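Mutum arm kit, trial checklist, Wednesday
Checked by: T. Mac an tSaoi

Base plate bolts - OK
E-stops, both pendants - pressed, ok
Cable along arm - a bit slack, see note

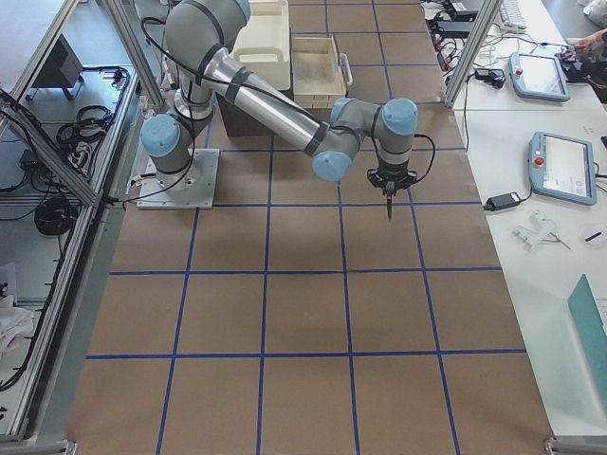

Note: re-clip before Prernport demo. Ask Oisín for the 120 mm ties.
Tape grid - fine, paper creased, leave it
Speed limit - set at 19, quote says diferent. Query w/ supplier

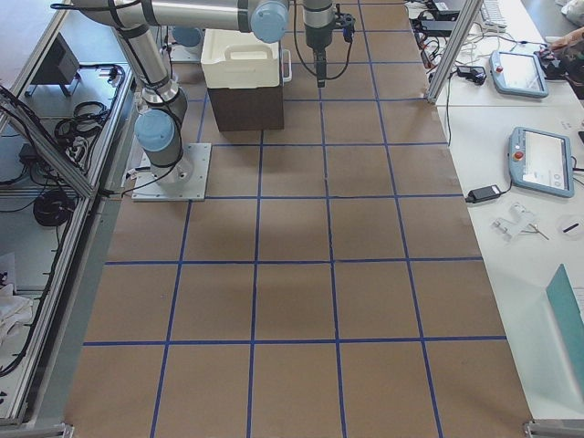 Gripper pointing down, white bin up on the brown box.

Coiled cable left side - tidy. Recheck Dec.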